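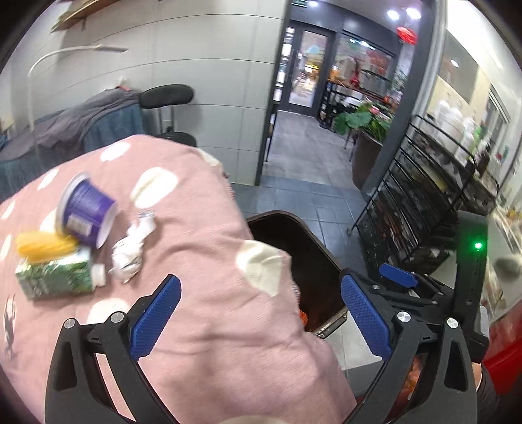 **FOR IMMEDIATE RELEASE**

Brumisbridge, Aug 17, 2022

## Duvalside launches Clear the Table, a free booklet for people who are fed up with the mess after tea

Hello! I'm Mansa Agbeko and I run Duvalside, the home-tidying workshop above the old chemist's on Van Dusen Street. I've never written a press release before, so bear with me. We've made a booklet, it's called Clear the Table, it's free, and from today anyone in Brumisbridge can come and pick one up (or ask us to post it).

It came out of a question we put to people in February. We left cards at the library, the two launderettes and the swimming pool, asking which job in the house people put off the most. I was expecting ovens. I'd have put money on ovens. We got 466 cards back and the winner by a mile was the table – the kitchen table, the dining table, the little one in front of the telly that was only ever meant for magazines. People wrote the loveliest, crossest things. One card just said "IT IS ALWAYS STICKY" in capitals. Another had a drawing of a fork.

So we wrote a booklet for the table, and only for the table. It has sixteen pages and you can read it while the kettle boils.

### What's in it

Most of it is about the leftover muddle that you find on any family table once everybody has wandered off. You know the sort: a purple plastic cup on its side, a carton lying down next to it, a screwed-up bit of tissue, something yellow and bumpy perched on top of the carton. Four things, and yet people will walk past them all evening. I do it myself.

The method we teach at Duvalside goes like this:

- Stand up anything that's lying down. Cups first, then cartons, and check the caps are on.
- Pick up every scrap of tissue and wrapper in one go, and take it to the bin before you touch anything else.
- Cups and plates to the sink.
- Cartons get a shake. If there's something in there, back to the fridge. If there isn't, rinse, squash, recycling.
- Food that's still good goes in a tub with a lid. Food that isn't goes in the caddy.
- Toys and ornaments go home last.
- Then the cloth.

The order matters more than people think! If you start with the cups and leave the tissues you end up making three trips to the bin, and by the third one you've sat down. There's a whole page on this and I'm afraid I get quite worked up in it.

### The tablecloth chapter

Yolanda Pettigrew wrote this bit and it's the best part of the booklet. She does all our laundry and fabric sessions, and she has very firm opinions about cloths. We use a dusty pink one with big off-white spots, and she's fond of it for reasons she goes into at length. A patterned cloth is kinder to live with than a plain one. You don't panic over every crumb, and a few wrinkles don't bother anybody.

The trouble with spots, she says, is that you can miss a real mark among the printed ones, so she'd like you to run the flat of your hand over the whole cloth before you decide it's clean. Start at the middle and work out to the corners. Anything tacky gets a damp sponge and a drop of washing-up liquid there and then.

Here she is in her own words:

"I don't iron tablecloths and I'm not going to tell anybody else to. Shake it out of the back door, smooth it down with your hands and put it back on. If it needs a wash, wash it. I've seen people keep a cloth in a drawer for best for years and eat off a bare table with rings all over it, and I think that's a shame."

She also covers rounded corners, which catch people out. A square cloth on a table with rounded corners will bunch up and hang in a sort of ear, and a sleeve or a small hand will find it. There's a little drawing showing how to tuck it under.

### The workshops

We're running free sessions alongside the booklet, on Wednesday evenings and Saturday mornings in our upstairs room. They take up to 2 hours, and that includes tea. You'll clear a properly messy table, then we'll mess it up again and you'll clear it a second time, and I promise the second go feels completely different. Children are very welcome and they're often better at it than the grown-ups (they like the squashing).

Bring nothing. We've got cloths, cups, cartons and tubs. If you've got a tablecloth with a stain that's beaten you, do bring that, Yolanda would love to see it.

The stairs are steep, so if that's a problem please tell us when you book and we'll do your session downstairs in the shop instead. It's a smaller table but it gets just as messy.

### How to get a copy

We've had 1,315 printed. They're stacked in my hallway at the moment and I would really like my hallway back. You can collect one from the workshop, from the library desk or from Zotik, the hardware shop by the bus station, who've kindly given us a corner of the counter next to the sponges. They'll go in the post to anyone who can't get into town, and we're paying the stamps on those.

Schools, childminders and playgroups can have a bundle. Just say how many and give us a few days. We've done a large-print version too, and if you'd like it read to you over the phone, Yolanda does that on weekday afternoons and puts on voices for the hints.

### For editors

Mansa Agbeko and Yolanda Pettigrew are both happy to be interviewed, together or separately, and reporters are welcome to sit in on a workshop. You'll probably be handed a sponge. Drawings from the booklet can be reprinted free of charge if you mention Duvalside.

We can also supply the full list of answers from the February cards, with names taken off. Ovens came fourth, if you're wondering. Under the bed was second and the airing cupboard was third.

**Press contact:** Yolanda Pettigrew, Duvalside, Van Dusen Street, Brumisbridge. Mornings are best. If you get the answerphone please do leave a message, and say your number twice – the line crackles.

**Ends**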